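Keeping a linkage gripper in line: a talk with the Skolelside workshop

February 7, 2020

The technician who looks after the hand-held grippers at Skolelside has one complaint about the manual supplied by Mikari. "It tells you how to fit new fingertips. It doesn't tell you when."

Her rule is 2564 closing cycles between inspections, a figure taken from the workshop's own log. Unit 53 is the one with the longest record. At each inspection she takes the fingertips off, cleans the mating faces and checks the screws for movement. The linkage arms are left in place unless there is side play at the tips.

"Most of what gets reported as a bent finger is a bushing," she said. "You hold the jaw block still and rock one arm at a time. If the ring moves with the arm, fine. If there's a click, it comes out."

The bushings were changed as a full set last September, after one side had begun to close ahead of the other. She does not mix old and new rings on the same tool. The new ones are pressed in dry and the arms worked by hand before the tips go back on.

Soft goods make up most of the present work, with zips the hardest part of it. The fingertips have to meet evenly along the slit, or a thin tape slides out on the open side. Textiles also shed, and fibre collects on the black plastic. 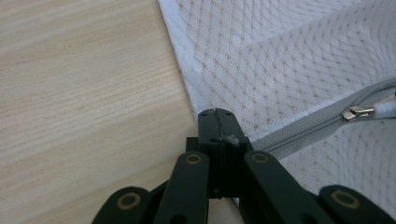
According to Schwerdtfeger, lint does less harm on the outer faces than between the tips, and a tool that grips well need not be stopped for a bit of fluff on the side. The technician agrees up to a point. She wipes the outside anyway with a dry cloth, and keeps solvent away from the pivots.

"It travels," she said. "What's on the side in the morning is in the joint later on."

Closing alignment is checked with a strip of paper at 2 positions, near the top of the tips and near the block. The pull should feel the same at both. If it does not, she loosens the fingertip screws, closes the jaws gently and tightens again from the lower screw up.

Spare tips come from Sorstead under part number 689 and are kept in pairs – a single replacement has never lined up properly, in her experience. Worn pairs are marked and go back in the drawer for bench tests. The next inspection of unit 53 will include the outer pivots, last opened when the bushings were done.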